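Wearable capture practice draft, comments before it gets frozen

Started by tablewright, September 15, 2025

The Undham working group put out its draft practice sheet for hand-worn grippers and wrist rigs last week, and our lab has been told to adopt it. I've read it twice. I'm not against having rules. I'm against rules written by people who have apparently never had to get through a day of table tasks with them.

The one everybody will trip over is 4.2, "the work surface shall be plain, matte and free of repeating pattern." We do household tasks. Households own tablecloths. If the policy can't deal with a leaf print, I'd like to find that out before it goes near a kitchen.
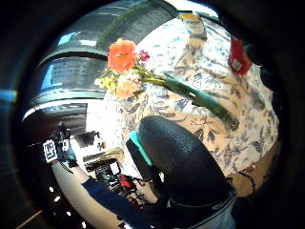 The second problem is 4.5, which says the grasp target must be "rigid or of known deformation." That rules out cut flowers, bread, socks and most of what a person would want a home robot to pick up. I asked on the comment page what "known deformation" means for a stem and got pointed to a definitions section that doesn't define it.

Has anyone here run a set under the draft and compared it to one without?

----

saltmarsh_9

We tried. 400 episodes under the draft, 400 our usual way, same two operators. I couldn't tell you the draft set was better. I could tell you it was slower, mostly from clearing the table between takes.

I'd be careful with that though. 800 episodes split two ways on one task doesn't settle much.

----

Quillfeather

I'll be the unpopular one. 4.2 exists for a reason. If your tracking leans on visual features, a repeating print is a classic way to get false matches, and you won't notice until the trajectory jumps by a leaf. I have thrown away whole afternoons over a checked cloth. Plain surface, problem gone.

And "households own tablecloths" is a fine argument for the test set. It's a weaker one for the first hundred hours of training data.

----

tablewright

A checked cloth is a grid. A botanical print is a mess of different shapes. The draft treats them the same because somebody wanted one short sentence.

Also, if your tracking falls over on fabric, isn't that a tracking problem? Why am I buying bed sheets to cover for it?

----

Quillfeather

Because the tracking you have is the tracking you have.

----

N_Nartey

Nkrumah Nartey here, I sat in on two of the Undham calls. To be fair to them, 4.2 was originally worse. It said "white surface," full stop, and a few of us pointed out that a blown-out white table gives you nothing to track at all. "Plain, matte" was the compromise. I agree it's a poor one. My preference was to require that the surface be recorded in the episode notes and leave the choice alone.

Section 6 bothers me more. It asks for "all objects not part of the task" to be removed from the table and everything within reach. Go and look at any table people really work at. There's a can of Pringles, a cup, markers.
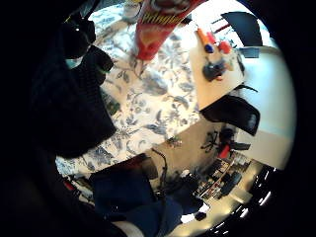 My own view is that you remove what can be knocked over, spilled or confused with the target, and you write down what stayed. Two lines in a log. The draft wants a cleared room and then has no field for noting when it wasn't cleared, so of course people will tick the box and move on. A rule like that produces false paperwork and very little else.

----

hexdriver

Thank you for saying the paperwork part. The Flallonham checklist had the same trouble. Every line ticked, every time, by everyone. I was handed 3921 episodes from another site with perfect checklists and the first one I opened had a chair leg through the middle of the task.

----

saltmarsh_9

Section 6 does help with one thing, which is relabeling. Fewer objects, fewer arguments about what the instruction meant. "Pick up the red one" is a lousy instruction on a table with three red things.

----

hexdriver

Then write a better instruction.

----

Demby_bench

Coming at this from the operator side. What I want in a practice sheet and don't see:

- gloves checked for fit before each block, strap closed, no loose fabric over the fingers
- marker faces wiped and not hidden under a sleeve
- cable routed so it can't catch on the table edge
- a break after a fixed number of takes, in writing, with the number in it
- a rule for what to do when the view fills up with something that isn't the task

The last one comes up constantly. You lean, you reach across, and suddenly most of the picture is cloth.

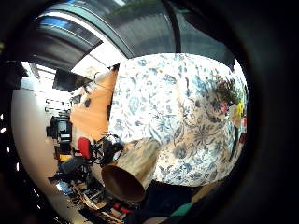
I keep those takes and tag them. The draft says discard if the target is out of view for "an extended period" and never says how long that is. One of our people reads it as a second, another reads it as half the episode. You can't call that a standard. Put a number on it or drop it.

----

Quillfeather

Agree completely on the number. See, I can agree with things.

I'd still discard them.

----

Demby_bench

You'd discard my grocery bill.

----

leadscrew_lou

Does anybody have evidence that any of these sheets improve anything? Asking seriously. We went through the Saarela guidelines, then Flallonham, now this. Each one says the last one was too loose. I have never seen a before-and-after from any of them beyond what saltmarsh posted up there, and he's telling us not to trust it.

Until I see one, I'm treating the lot as opinion with section numbers.

----

N_Nartey

Fair. There was a promise of a pilot study on the first call. On the second call it had become "future work."

----

tablewright

That's about what I expected.

One more before I write up our comments: section 8, people in view. It says bystanders "should be avoided where practical" and stops there.

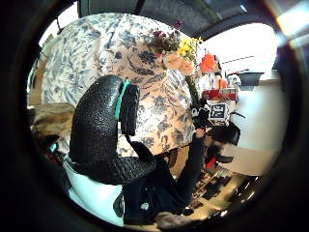

Section 8 ought to be the strictest part of the sheet and it's the vaguest. Nothing on consent, nothing on who can ask for a take to be pulled, nothing on telling people how much of them a wide lens picks up at close range. It doesn't deal with clothing either, which matters if you take 4.2 at its word. With someone standing right up close in a blouse covered in navy and slate-blue leaves, you've got your repeating pattern whatever you did to the table, and it moves. So does 4.2 apply to shirts? I asked. No reply yet.

----

hexdriver

Gray scrubs for everyone by version 3.

----

Quillfeather

On people in view I'm with you. We get a signed form from everyone in the room, including those who swear they'll stay behind the line. They never stay behind the line. Over 100 forms in the drawer so far and I've had to act on one, but I was very glad to have it.

The shirt question I think you're asking to be annoying.

----

tablewright

Partly. But if the reason for 4.2 is tracking, the reason doesn't stop at the table edge, and if it does stop there I want them to say why.

My comments so far: 4.2 becomes "record the surface," 4.5 gets a real definition or goes, section 6 gets a log field, the out-of-view limit gets a number, section 8 gets rewritten from scratch. Demby, can I lift your list?

----

Demby_bench

Lift it. Leave the cable line in whatever else they cut.

----

leadscrew_lou

Add a line asking where the pilot study went.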